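Ullcombe Two-Hand Chore Kit: Set-up Guide
Section 3. Teaching the lidded box chore
Revised 23 Apr 2018

Before you dive in, a word about what to expect. Folks often ask us whether a machine can tidy a house yet, and our answer is still "a little, on a good day, with furniture it knows." Opening and closing a box lid is one of the friendlier chores you can start with, and it will teach you a great deal about the rest (laundry, we're sorry to say, is a long way off). You will do the chore yourself first with the two hand grippers, many times over, and the arms will learn from what you did.

3.1 Getting a good hold on the lid

1. Place the box on a bare tabletop with the hinges on the far side. Any compartment box with a hinged lid will do, but a stiff frame around the lid makes life much easier.

2. Close the finger pads on the side rail of the lid and keep them off the clear panel. Squeeze only until the rail stops sliding between the pads. 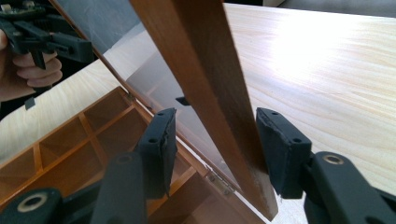
3. Let the lid swing on its own hinges and follow it with your wrist. Most beginners want to lift straight up, the way you'd pull a pan out of a cupboard, and the arms will copy that faithfully and drag the whole box along with the lid. Take your time! A slow, slightly clumsy run is far more useful to the software than a quick one you had to muscle through.

CAUTION: Keep your free fingers away from the hinge line while the lid is moving.

3.2 Recording your runs

4. Start the Benarex recorder and wait for the steady tone. Each run may hold up to 3000 steps, and that's plenty for one opening and one closing with a pause in between.

5. Open the lid, pause, and bring both grippers back to their resting places before you stop the recorder.
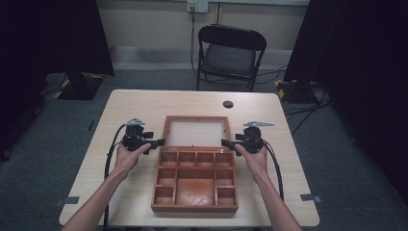
Resting places matter more than you might think, and we'd ask you to be a bit fussy about them. The arms have no idea where a chore begins unless you begin it in much the same spot every time. Hold one gripper on each side of the box, jaws facing in, at a matching height, and run each cable down its own side of the table so neither one crosses the box.

NOTE: If the recorder shows code 696, it has lost sight of one gripper. Set both down, wait for the tone and start the run over.

6. For the closing half, lower the lid all the way before letting go. If your box has a clasp on the front, leave it out of your first set of runs. Small clasps still give the arms a good deal of trouble, and you'll have a happier time adding that part later.

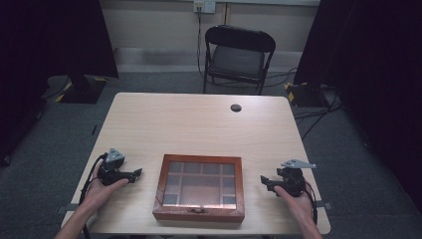 3.3 Letting the arms try

7. Load your runs into the Allton trainer, choose "Lidded box" and leave it overnight.

8. Stay within reach of the stop button for the first 2 tries, and expect a fumble or two. If the arms miss the rail, record a few more runs with the box turned slightly.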